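Cell 2 notebook, bin picking. Carrying on from the April pages.

Picked up where Bülent left off. His last note says the gripper line was snagging when the wrist turned past the far side of the rear bin, and that he had put a new tie on it and wanted someone to watch it through a full run. Nurhan and I jogged the arm by hand first, slow, both bins, then let it run the Jollitz routine at 36 percent. No snag. We still don't like how much slack there is at the loop by the orange joint, but if you take it out the line goes tight when the gripper is down in the near bin. Left it alone.

Fingertips: the green ones are the set from Brindon. Checked the screws, all snug. Noemí wants them looked at again after 2,000 picks, so write the counter down when you start a shift. It was at 210 when we began.

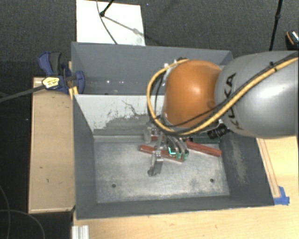
Grendham, 20/05/2024

Red bars in the near bin, gripper down at floor level. The long bar is the one that gives trouble when it lies at a slant, as the fingers come in on one end and the other end swings. Muammer changed the approach so it closes nearer the middle. Needs more runs before I'd call it better.

The bins are held by the blue bar clamp on the left, where the two meet. Gwendolyn asked if we could do without it. No - the near bin creeps almost a finger's width over a long run, and then every pick is off by that much. If you have to take the clamp off, redo the bin corners in the Işık program before you start again. Blue tape at the front right corner stays where it is.

Floor of the near bin is getting scuffed. Does no harm so far, but the camera threshold may need another look if it gets lighter.

To do:
- second tie on the gray link, ask Bülent which size
- spare fingertips, order from Brindon
- copy Muammer's approach file to the shared drive, old one is still there under the same name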